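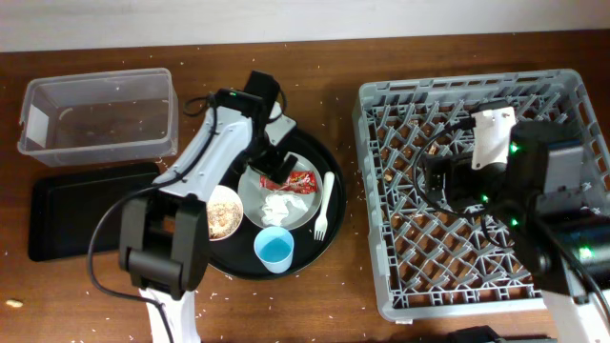

Crumbs and a clear plastic tub on the table

Search topics, members, posts

6 min read

Which version of Brellwood should I see before the sequel?

couchpotato_vic

The second Brellwood film opens in November and I've never seen the first one (I know, I know). Went to rent it last night and there are two versions listed, one at 129 minutes and one that doesn't give a running time at all, just says "festival cut". Same poster, same price. My sister reckons the festival one has a completely different ending, and now I'm worried I'll watch the wrong one and be lost for the sequel. I don't mind a long movie, but I'm not keen on sitting through it twice. Does it matter which one I pick?

matineemad

Go the 129 minute one, that's what we all saw in cinemas. I caught it at the Farahani in Studville when it came out and loved it – the whole courtroom bit where the start-up falls to pieces is as good as anything I've seen in that sort of film. The festival cut doesn't have a different ending as such, it just stops before the phone call in the car park. But the trailer for the new one opens with that phone call! So you'd be scratching your head a bit. The festival cut also has a lot more of the brother, who is my least favourite thing in it, so take that with a grain of salt.
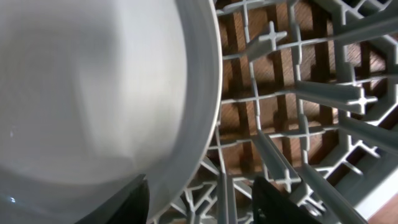
reel_slow_mate

Didn't like either of them tbh. Too many blokes yelling in glass offices. Just read the plot online and save your money

enodside_ushie

Agree with matineemad on the theatrical version. One thing to add: the Enodside twin is doing a double bill the night before the sequel opens, first film at 6 and then a preview of the new one. Theatre two only has 68 seats so I'd book early. They told me they're screening the theatrical version, but I'd ring and check – last year's program had the wrong cut listed for a couple of things. Choc tops are still good.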